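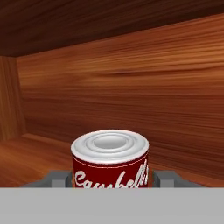

Merrick Property and Evidence Room
Walk-Through Checklist with Comments
Fri 26 July
Walked by me, with Digby Rutherford on the keys

Marks used: OK, FIX (needs doing before the next walk-through), WATCH (fine for now, I'll look again). My comments go under each line. I know they're long. Last year's form had one-word answers all the way down and I couldn't make sense of half of it, so you're getting the long version this time!

SECTION 1. GETTING IN

1.1 Outer door closes and latches by itself
FIX
It closes, but you have to lean on it for the latch to catch. Digby says it's been like that since the new frame went in. I tried it five times and it caught twice. Call Hullico, they hung the door and it should still be under their warranty.

1.2 Key log filled in and signed
OK
Much better than last time. Every line has a name, a time out and a time in. A couple of sets of initials I couldn't read, and Digby couldn't either. Please print.

1.3 Two people present for every after-hours entry
WATCH
Rule is being followed as far as I can tell from the log. There was one night in early July with only one name, and Digby remembers Trudy Tamihana being there with him because she'd come in about the Ralolholm boxes (more on those later). She's going to add a late note to the log. Late notes are okay as long as they say they're late.

1.4 Alarm code changed after anyone leaves the unit
OK

1.5 Visitors escorted and written down
OK
Including me. I got a sticker and everything.

SECTION 2. THE ROOM ITSELF

2.1 Aisles clear, nothing stored on the floor
FIX
Three bicycles and a rolled-up rug at the end of the back aisle. I went over the rug, sort of sideways, and banged my hip. If the lights went out you'd be flat on your face. I know bikes are a pain to store. Wall hooks?

2.2 Heavy boxes on low shelves
WATCH
Mostly yes. There's a safe up at shoulder height that I would not want to be standing under, and it took two people to get it up there. Move it down the next time two people are around anyway.

2.3 Shelving anchored
OK
I pulled on every upright. Nothing moved.

2.4 Exit sign lit, emergency light works on test button
OK for the sign, FIX for the light
Pressed the button and got a sad orange glow that faded out while I was still holding it. Battery.

2.5 Fire extinguisher charged, tag in date
OK

2.6 Temperature and damp log for the cold storage
WATCH
The chart is kept up and the numbers look steady, but the paper one on the fridge door and the one in Rerulik don't match for the first week of the month. I think someone typed a day's readings in twice. It matters, since a defense lawyer is going to ask about exactly that sort of thing, and "somebody typed it twice" is a rotten answer to have to give on a stand.

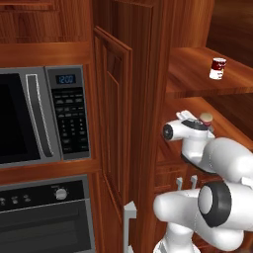

2.7 Eyewash bottle sealed and in date
OK
Dusty, though. Give it a wipe.

SECTION 3. SPECIAL ITEMS

3.1 Firearms cleared, tagged as cleared, and locked separately
OK
Spot checked the tags. Each one has the name of the person who cleared it. I'm really happy with this section compared to where it was, and whoever made the new tags should take a bow.

3.2 Sharps in hard tubes, never in paper
FIX
Found a kitchen knife in a paper envelope with a bit of tape over the tip. The tape had slipped. Digby re-packed it in a tube while I stood there, and the change is on the custody sheet with both our names. Please go through the rest of that shelf, because I only got to the first half of it.

3.3 Blood and body fluid items dried before packing, biohazard label on the outside
OK

3.4 Drugs stored behind a second lock, vent fan running
WATCH
Second lock fine. The fan runs but it rattles, and people have been switching it off because of the noise. Leave it on. There's a work order in.

3.5 Cash counted by two people, sealed, both signatures over the seal
OK

SECTION 4. CAN WE FIND THINGS?

4.1 List matches shelf
FIX
Rerulik shows 700 items for this room. We scanned 692 on the day. Before anyone panics: I'm not calling the rest missing. Some will be out at the lab or at court with the scan-out not done, and that's where Digby is looking first. I want each of them run down by name and number, in writing, and not just a "found them" email.

4.2 Old labels still readable
FIX
This is the Ralolholm case. It's 34 boxes, all of it older than the barcode system, and the marker on the sides has faded to a kind of tan. Trudy has been re-labeling them one at a time, keeping the old label on and putting the new one next to it (yes, perfect, keep doing that). She's careful and it's slow. The family still calls in every year, and I'd hate for anybody to have to tell them we couldn't read a box.

4.3 Broken or reopened seals explained on the sheet
WATCH
Box 103 has a second seal over the first with a date but no reason. Could be a perfectly ordinary lab visit. Check the lab return slips.

4.4 Items due for release or disposal reviewed
WATCH
The review pile is getting tall. The bikes are in it, I believe, so sorting this one out also sorts out 2.1.

SECTION 5. PEOPLE

5.1 Gloves in all sizes
FIX
Plenty of large, one lonely box of small. Trudy has been wearing large and they slide around when she handles tape.

5.2 Needle-stick steps posted on the wall
OK
The phone number on it is right, too. I called it.

5.3 Training sheet current
OK for Digby and Trudy. The two relief people need their refresher.

Send the 4.1 list to me as soon as it's done, even if it's only partly done. The door and the emergency light can go on one work order.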